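The Table at Skirnine

The house had to be empty by noon, and at nine the table was still covered. She had left it until last. The beds had been easy, and so had the bathroom, where everything went into one bag and the bag went into the bin. The table was where her aunt had eaten, paid her bills, mended things and put down whatever was in her hand, and for 41 years the rest of the family had done the same.

She made tea in the one mug she had kept back and started at the window end. There were bills from Tonero, who had supplied the heating oil, held together with a clothes peg. There was a receipt for a coat, 381 in the old money, folded so often that it had gone soft. She put the bills in the box for her brother and the receipt in her pocket.

Her brother rang at half past nine to ask how it was going. She said it was going fine. He asked if she had found the savings book, the one with 2,000 in it, and she said she had not. He asked if she had looked in the tea tin. She had looked in the tea tin.

"It'll be under something," he said.

"Everything is under something," she said, and went back to it.

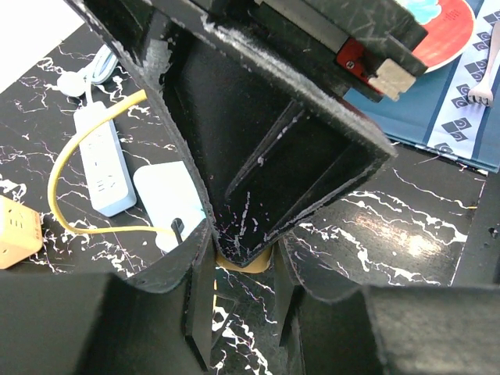

The fork she stopped over. It was white plastic, the sort that came with a lunch on the ferry, and her aunt had never thrown one away. She washed them and put them in the drawer with the good ones, and if you came to supper late you got plastic and were not to complain. At the funeral lunch there had been real cutlery, hired from Manninen along with the plates, and her uncle had turned his fork over twice as if he was looking for the price.

She ran the hot tap, washed the fork and dried it on her sleeve. Then she stood holding it. The drawer had gone to the charity shop with everything in it the day before — she had carried it out to the van herself.

By eleven she could see most of the wood. There was a burn near the middle from an iron, and a row of small dents where one of the children, probably her, had gone along the edge with a spoon. The savings book was in the last pile, inside a seed catalogue from Guma, marking the page for runner beans. She rang her brother and told him.

"Is it all there?"

"It says so."

"What was it under?"

"Beans," she said.

The men came early for the table. They turned it on its side to get it through the door, and one of them asked if she wanted anything else taken. She said no. She rinsed the mug, put it in her bag with the fork, and went round once more to check the windows.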